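Fledum: hand-held gripper comparison, tabletop set

README, second version 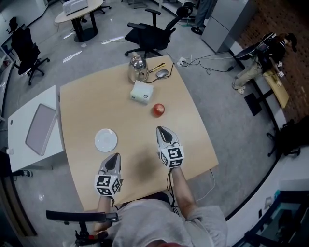
Head camera view, both hand-held grippers over the table, marker cubes fitted.

Contents

Fledum is a set of 863 recordings made to compare two finger pads on the same hand-held gripper. The person recording holds one gripper in each hand and moves everyday items on a table. Each gripper carries a cube with printed markers, which we use to recover its position from the head view. There is no robot arm in this part of the set. Arm replays are kept in a separate folder, Pletero, with their own README.

Pads compared

Rastogi pad: the softer of the two, glued to the jaw.
Movisora pad: firmer, held by 2 screws, quicker to change.

Both grippers always carry the same pad type within a session. The pad type is in the session file under "pad". Do not try to work it out from the video, as both pads are black.

Tasks

There are 6 tasks, numbered in the task file. Most use small household or desk items such as a saucer, an apple, a kettle or a computer mouse. Items were put down by hand before each recording and the layout was not measured. If you need matched layouts, use the sessions tagged "repeat", where each layout was recorded with both pads.

Recording

Sessions were recorded in November in our shared office. Lighting is whatever the room had at the time. The recording rate is the same for every stream, but the streams are not started together. Use the offset in the session file to line them up.

Gripper opening is logged through the cable and stored as a fraction, 0 for closed and 1 for fully open. It was calibrated at the start of each session. The left gripper drifts a little in longer sessions and we have not corrected for this.

Known problems

- Marker tracking drops out when a cube is turned away from the head camera or covered by a sleeve. Missing poses are left blank and are not filled in.
- 10 recordings have no right gripper opening because of a loose connector. They are listed in missing_right.txt.
- The Sunday session used an older marker size. The correct value is in its session file, so do not hard-code it.
- Other people can be seen in the background of some recordings. Please do not publish stills from those without asking first.

First findings

The Rastogi pad gave fewer slips on smooth round items. The Movisora pad was better on thin edges, where the softer pad tended to fold. We would not read much into the kettle results, as the two operators held it differently.

Contact

Recording and hardware: Iqra Yousafzai
Tracking and file format: Nuno Patrício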